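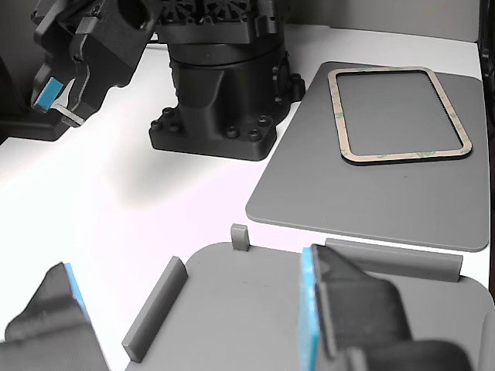

Gasket question again, sorry, typing this between two other jobs. Got the frame tape down on the Plolard plates Monday and I'm happier with it than with the last batch. Liner stays on until the lid goes on, no exceptions. The tape is that tan-faced stuff with the green print and the dark backing, cut as one closed rectangle with round corners, and on the big gray plate it sits on the far half with the middle left open. Corners are where I want opinions.

Ifeoma Tijani wrote:
> Damián, are you still cutting the frames yourself or did Ustunard
> agree to die cut them? We paid for 400 and the first 23 we opened
> had the inside corner nicked. Also do you start on a long side
> or a corner? We get a pucker every time.
> Ifeoma

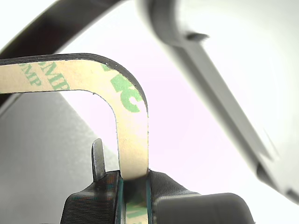 Ustunard cuts them now. Ours came ok but check the inside corners before you peel anything, 2 of mine were nicked as well. I start in the middle of a long side, go to the first corner, stop, press, then round it. Don't pull. If you pull teh strip it goes narrow and you get your pucker.

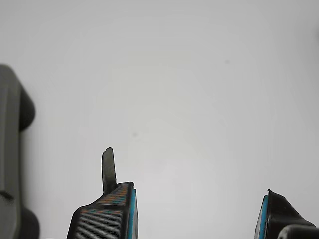 Wipe first, let it dry 5 minutes – I was skipping that, my fault. Plates with dust on them are a waste of tape.

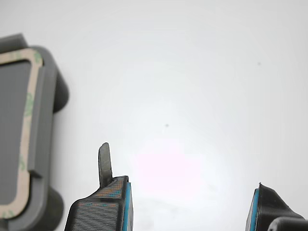 For the Hamus housings I press the whole frame down again right before the liner comes off, corners twice. Anybody tried the thinner tape from Dinu? Would it take a round corner any better? Need to reorder by Friday so quick anwers please.

Damián Huerta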